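Romerby Household Waste Survey, release 2

Sorting records from homes in the Romerby collection area. Each row is one bag or bin, weighed and opened by hand, with the contents split into material groups. The release holds 1456 rows.

Last updated August 13, 2022.

What is in the download

bags.csv has one row per bag or bin.
materials.csv has the weight of each material group, keyed on bag_id.
routes.csv lists the collection routes. Street names are left out.

Weights are in kilograms and were taken before the bag was opened. The sum of the material weights is often a little lower than the bag weight, as liquids were drained and not weighed again. Do not rescale the groups to make them match.

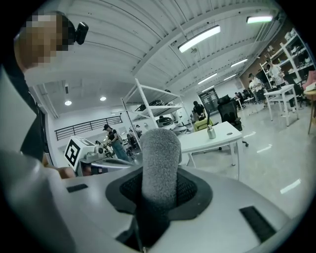 Fields

bag_id: text, unique. The first letter is the route.
route: P for Pekard, S for Solludwood, L for Le Roux.
stream: residual, paper or mixed containers.
gross_kg: weight of the unopened bag or bin contents.
torn: yes or no. Marked yes if the bag was open on arrival.
group: one of the material groups in materials.csv.
group_kg: weight of the group. Blank means not weighed, 0 means none found.
note: free text, mostly empty.

Please keep blank and 0 apart when you load the file. Some spreadsheet programs fill the blanks on import, and food waste on the Pekard route then comes out far too low.

Material groups

Food, garden, paper and card, plastic film, rigid plastic, glass, metal, textiles, other. Drink cartons are under paper and card. In release 1 they were under other, so the 2 releases should not be compared on either group without moving the cartons first. Diapers are under other in both.

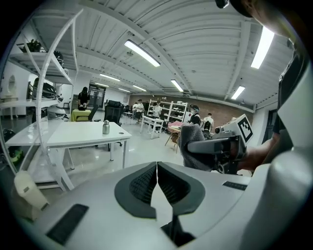
Garden waste needs some care as well. The Solludwood route has larger yards and a separate green bin, and the green bin was never sampled. A low garden figure there says little about how much was cut or raked. The Le Roux route is mostly apartments with shared bins, so a row from that route stands for several homes and can't be turned into a per-household figure.

Known problems

The scale used on the Le Roux route read in steps of 0.1 kg. The others read in steps of 0.01 kg.
Torn bags may have lost or gained material. Filter on torn if this matters to you.
3 rows have a group weight higher than gross_kg. They are left as recorded.
Holiday weeks are not covered.

Changes since release 1

Cartons moved to paper and card.
The torn field was added.
Duplicate rows from the Pekard route were removed.

License

Free to use and share with credit to the Romerby Household Waste Survey. Release 3 is planned for October and will add the green bins.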